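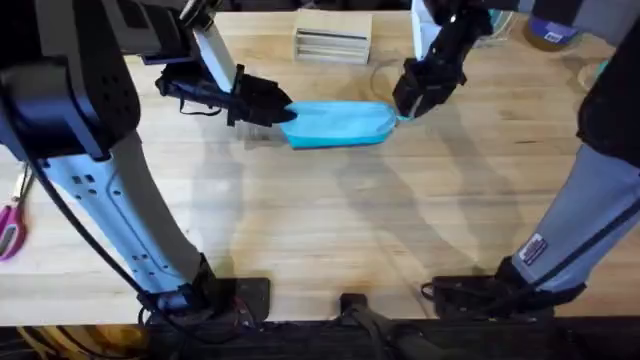
Most pencil cases come back with half the pens dried out and the zipper full of shavings, according to Vlasta Mladenović, and the case itself is usually fine.

The Rakport library is collecting used pencil cases, pens and markers through the end of December. Items can be left at the front desk until 6 p.m. They will be checked, refilled and passed on to pupils at the two elementary schools in Ikeck when classes start again.

Last winter the library gave out 291 filled cases. Another 67 were held back with broken zippers, and most of those have now been repaired by the Hodžić tailoring shop on the main street.

Soft cases are emptied first and turned inside out. Pens are tried on scrap paper and go back in with the cap on – anything that skips twice is set aside. Markers are kept apart from pencils until the last step.

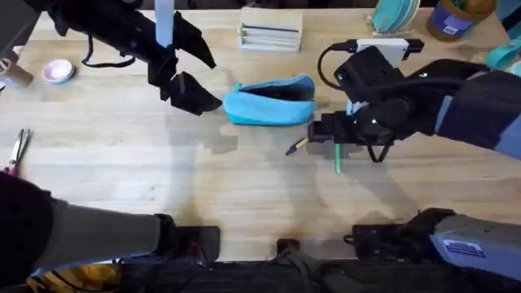

Open pencil case, a marker and a box of pens or pencils on the sorting table.

Fatos Stan at the front desk said 70 cases had arrived so far, and that green and black pens were in good supply. Erasers and sharpeners are short – the library would like 100 of each. Hard plastic boxes are accepted too, if the lid closes. Glue and correction fluid are not.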